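Gimari Home Network Cabinet: Your Questions, Happily Answered

Do the cable colors mean anything?
Bless you for asking! Red, blue and black all carry the same thing, so pick whichever you like and jot it down somewhere safe.

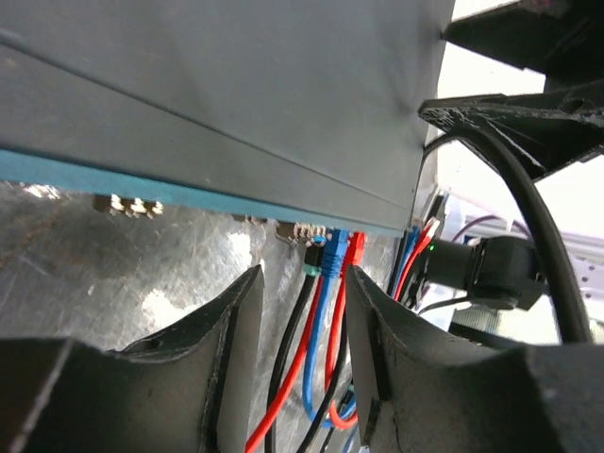
Can I wipe the flat gray surfaces?
Oh, certainly, with a soft dry cloth and no hurry at all.
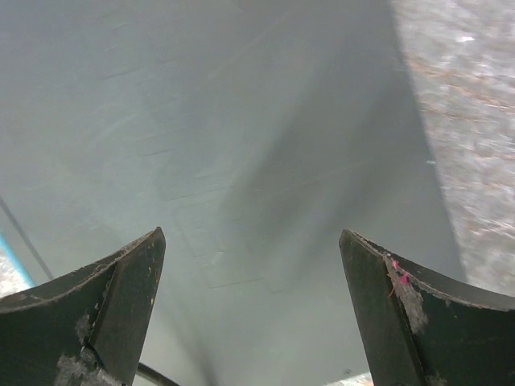
Reading time: 1 min

Where do I find spare cables?
Ask for part 2969 at the Briltent counter (they're lovely there, and open until six).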